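The Gray Bench and the Red Clothes: Pictures from the Laundry Corner
by Fongchan Chareonsuk

Welcome to my small gallery. I moved to Basgate in June, and since then I try to learn how to keep a small apartment in order. In my old home we were many people and there was always somebody who folded. Now it is only me, and the clean clothes came to live on every chair. So I started to fold in one place only, on a gray padded seat by the wall, and I write down what I learned.

The page is made of short notes, and most of them are only words. I put them in the order in which I wrote them, so some things are repeated. Please excuse my English, I check the difficult words but not all of them.

1. The place

Before, I folded on the bed. It is wide, but it is too low for my back, and after 10 minutes I wanted to lie down on it. A table is better for the back, but my table is for eating and it has always a cup or a letter on it. A padded seat is a good compromise. The fabric holds the clothes a little, they don't slide away like on a polished table. For thin shirts this helps very much. For wool it is less good, because wool takes every small hair.

2. Red on gray

A red garment in a loose bundle on the light gray fabric, with a piece of white showing through near the bottom and a thin white stripe along the hem.

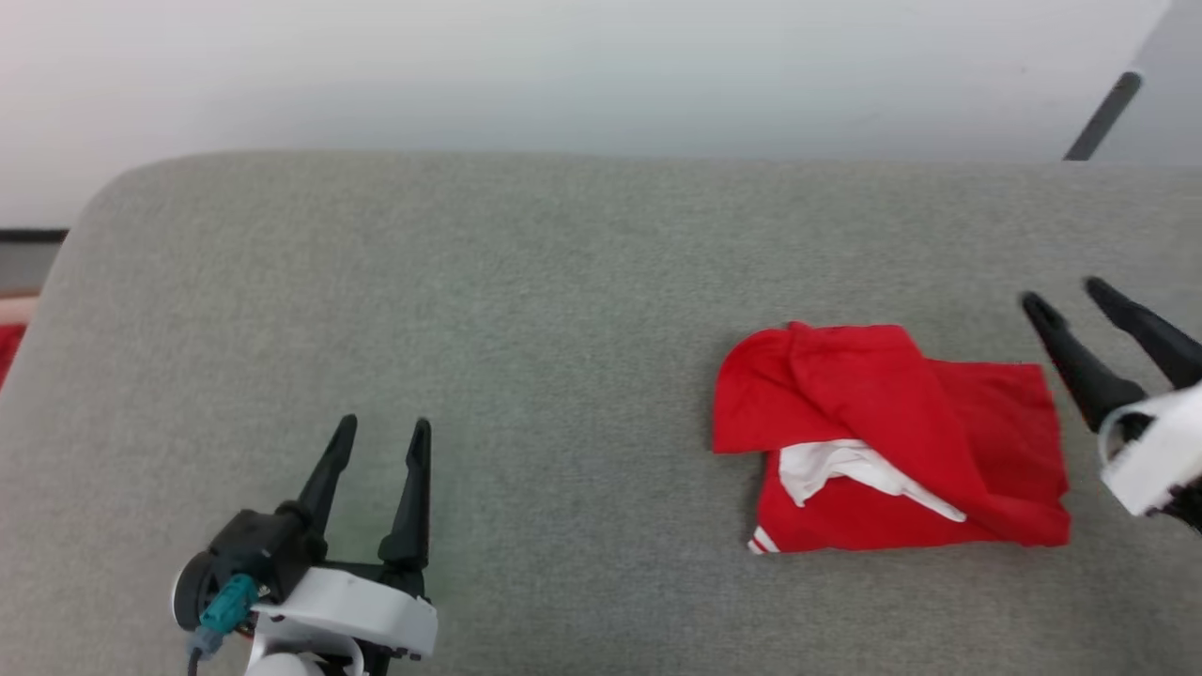
3. Why I don't fold directly from the bundle

When a piece of clothing comes in a ball, I had the habit to fold the ball flat and say it is finished. My neighbor at Margaritis, the small laundry shop on our street, saw my bag once and laughed at me in a friendly way. She told me that first you open, then you smooth, and only then you fold. It sounds slow. I measured it one evening with a load of sports clothes and it took me 3 minutes more for the whole basket. I can live with this.

The shop has a sign on the wall with prices for folding, and it is more than I want to pay every week. But I recommend to stand there and watch for a while. They work with very few movements.

4. Two colors in one piece

On sports clothes the white part is usually the one that makes me trouble. If it is a lining, it likes to come out and stay out. I push it back with the flat hand before I make the first fold. If I forget, it makes a thick place in the middle and the pile leans to one side.

The stripes are useful. I lay the two edges with stripes on each other, and if the lines meet, the fold is straight. I don't need to look at the rest.

Crumpled white fabric on the left, wrinkled red on the right, and two thin white stripes where they meet. It could be shorts. 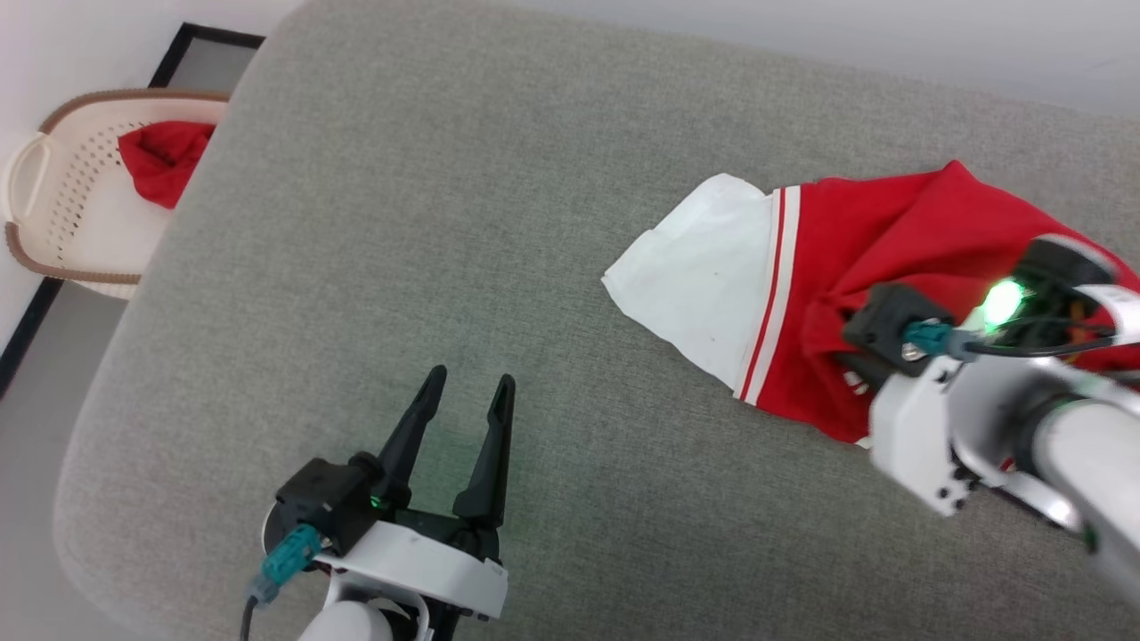

Anyway, I also check for small marks at this moment, when the piece is still open. White fabric shows everything. A speck may be only a bit of lint, and then I take it away with my fingers. If it stays, the piece goes back to the basket and not to the drawer. I learned this after I put away a white shirt with a spot on the collar and found it again after one month, when it was too late to wash it out.

5. The drawer

My drawer is 40 centimeters wide. I put the clothes standing, like books, with the folded side up. Red things stand together, then white, then the dark ones. A friend from my course at Worken says that sorting by color is only for beauty and it is better to sort by use. Maybe he is right, but in the morning I remember the color and I don't remember the use.

I bought a set of dividers from Stusix and I am satisfied with them, although one was a little too long and I had to put it diagonal. The instructions had four languages and I could understand the drawings better than any of them.

6. What I still want to learn

Fitted sheets. I have tried with the corners inside each other, as everybody recommends, and I get always a big soft ball. For now I roll the sheet and put it at the back of the closet. If you have a method which works for one person with short arms, please write to me through the contact page. I will try it on the same gray seat, if the sheet doesn't hang down to the floor on both sides.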